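Notebook - finish room, July

Back on the hardwax oil panels this morning. Despina had already pulled the second set out of the rack, so I started with those. They had the full cure time in the cabinet and should have been hard. They are not hard. A thumbnail still marks numbers 4 and 5, and the others are only a little better.

Notes on the batch, so we stop arguing from memory:

Oak offcuts from the Beneš delivery, all flat sawn, sanded to 120 and then 150. Vacuumed, wiped with a dry cloth. One coat of the Ciltero oil by white pad, excess off after 15 minutes, second coat next day. Panel 13 got the same treatment with a red pad, by mistake, and I left it in the set.

Anas thinks the second coat went on too heavy. I weighed the tin before and after, so we can check. Open tin 891 g, and I wrote the closing weight on the lid and then Raed wiped the lid down. So we can't check. Next time the weight goes in this book first.

What we can say: the soft panels are the ones from the bottom two shelves. Air movement down there is poor. I held a strip of tissue in front of each shelf and it barely moved at the bottom. At the top it stood straight out. These oils need air to cure, and stacking the panels that close with the fan at the top was asking for it. I have moved the fan to the floor of the cabinet and spread the panels out to every other slot. That means two runs for each set, which Issa will not like, but there it is.

Abrasion, first set. Did these after coffee. Same weight, same felt, dry, then again with a pinch of the fine grit. Dry rubbing does almost nothing to any of them. With grit, the Maltard lacquer goes cloudy fast and stays cloudy. The oil scratches sooner but the scratches are harder to see, and a small dab of fresh oil with a cloth hides most of it. The customer for the reading room asked for "something that doesn't show wear," and I have now had three different people tell me three different things about what that means. My own view is that they want oil and a maintenance sheet. Friederike's view is that no client has ever read a maintenance sheet. She has been doing site visits longer than I have.

She also asked for a note on pattern, for the quote. Herringbone and chevron need to be kept apart in the paperwork. Herringbone blocks have square ends and overlap at the joint. Chevron blocks are cut on an angle and meet in a straight line. The last price list from the old office used the words as if they were the same, and we priced one job on the wrong waste figure because of it. For chevron, allow more for the end cuts and say so on the quote.

The other thing with any zigzag floor is the light. Half the blocks run one way and half the other, so from one side of the room half of them look darker, and when you walk across it they trade places. With a gloss finish this is strong enough that people think we used two colors. Matte calms it down. For the same reason, look for scuffs from more than one spot before signing anything off.
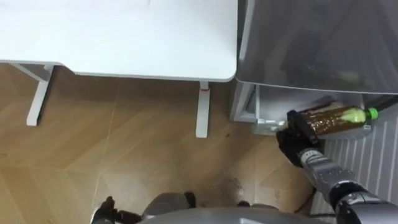 Light brown planks by the white desk. Scuffs across the surface, darker smudge in the lower middle.

On smudges generally, the order I want us to use, from gentlest up. Dry cloth. Damp cloth, well wrung, then dry straight away. Neutral soap at the weak dilution. Then the intensive cleaner on a white pad, small circles, and after that the area will need oil on an oiled floor and nothing on a lacquered one. If it is black and sits near metal, suspect iron and tannin. Scrubbing will not shift that. Oxalic acid will, gloves and glasses on, rinse twice, let it dry overnight before any finish goes near it. Write down which step worked. We keep skipping that part.

I tried the sequence on the practice board with four marks made last week: shoe rubber, coffee, pencil, and a ring from a wet steel nut. Pencil came off with the damp cloth. Shoe rubber needed the soap and some patience. Coffee went lighter with soap but left an edge, and the white pad took the edge and a bit of the sheen with it. The nut ring did nothing until the oxalic. Two applications, and it is now a shade paler than the wood around it. Acceptable on a board. On somebody's floor I would do the whole block so the pale patch ends at a joint.

Felt pads. The Uso stick-on ones are still letting go of the chair legs. The glue creeps sideways under load and then picks up grit, so you end up with a chair that sands the floor. Raed cleaned one set of legs with alcohol first and those have held so far. The nail-in type is better for wood legs. For metal legs we have no good answer besides the sleeve kind, and those split.

Moisture readings, for the record. The meter disagreed with itself between the long pins and the short pins again, so I have not written either number down. Battery first, then the reference block. If it still disagrees it goes back.

Anas asked whether we should stop offering the satin lacquer. I said wait for the second abrasion set.

To do:
- Recut two panels to replace 4 and 5, same board if there is any left
- Order white pads, throw out the red ones or label them properly
- New tin, weigh it, weight goes in this book
- Ask Issa about a second fan
- Chevron waste line for the quote - Friederike needs it before lunch tomorrow
- Check panel 13 again. It looks fine so far, and I don't know why

Oily rags are in the metal can with water on them. Lid is on. Cabinet left running at the low setting, door closed at 5:40.

Finish room notebook - questions to Despina Manolakis - Back to top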